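Who Gets to Open the Tanks? A Report on Emergency Fuel Reserves
Public Policy Project, second term
20 January 2022

When our group was given the topic of emergency fuel reserves, I will admit that I was hoping for something a little livelier. Four weeks later I find myself reading about storage tanks on the bus, so it has clearly got under my skin, and I hope some of that comes across in these pages.
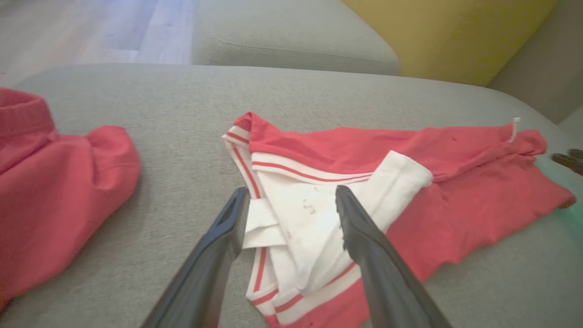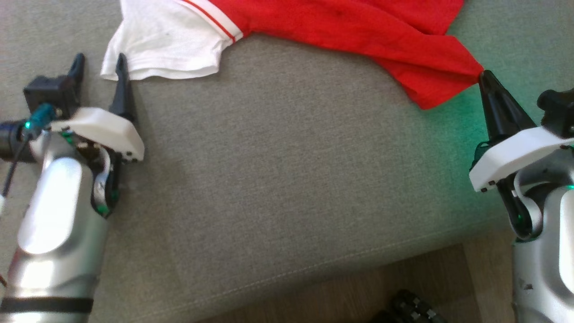
A red and white garment on a grey sofa seat, in both pictures.

Our question was a simple one to ask. If a government keeps fuel aside for hard times, who should decide when the hard times have come? We did not want to take on a whole national system, so we built a small model country with one port, Tresetti, and one inland town, Betancur, joined by a single road. The port holds the reserve and the town depends on it. We gave Tresetti 400 units of fuel at the start and ran the model through four kinds of trouble: a blocked road, a storm at the port, a sudden jump in price, and a cold February with no other trouble at all.

The first set of rules, which we named Grosance, lets a minister release fuel alone. The second, Gelex, asks for a vote beforehand and says that whatever is taken out must be paid back within the year. We expected Gelex to come out badly, and in the storm it did, for the vote took so long that Betancur was already rationing by the time the lorries set off. In the price jump, though, things went the other way. Under Grosance the minister kept dipping in whenever prices rose, and by the end of the run only 74 units were left.

We argued for quite some time over what this means, and we are still not of one mind – a perfectly friendly disagreement, I should add. Most of us would let a minister act alone when fuel physically cannot arrive, and keep the vote for questions of price. One member feels that any minister would soon learn to call everything a shortage, and I have not found a good reply to that.

The weakest part of our work is the payback rule. We assumed that replacement fuel could always be bought at the old price, and with more time we would run that part again.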